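Dish rack

A dish rack, also called a dish drainer, is an open frame that holds washed tableware while water runs off and air reaches the surfaces. Most household models are made of coated or bare wire, molded plastic, or wood.

Construction

A wire rack has a thick outer bar that carries the load and thinner wires welded across it to form the floor. Rows of upright prongs divide part of the floor into slots for plates and shallow bowls. 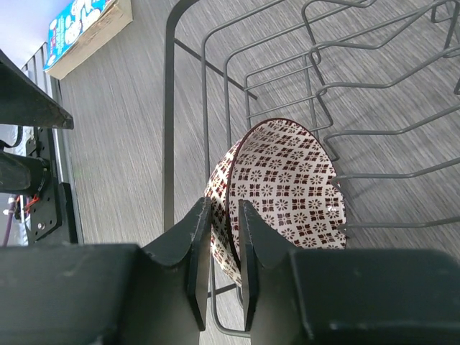

Bowls are harder to seat than plates. A deep bowl set on its side rests on its rim and outer wall, and the spacing of the prongs decides how far it tilts. The Soltville pattern, listed in trade catalogs as no. 3464, has a narrow slot pitch for plates; no. 3513 has a wider one — intended for bowls.

Loading

Cups and glasses are placed upside down, usually along one side of the rack, with the prongs left free for flatter pieces.

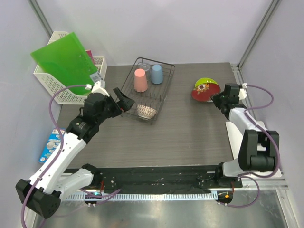
Boards and other tall items are often kept apart from the rack, for example in a perforated basket, so that they do not lean on glassware. Iona Rankin's household manual advises leaving a gap between neighboring bowls. Stacked bowls trap water between them and dry slowly.

See also: Drainboard; Plate rack; Tea towel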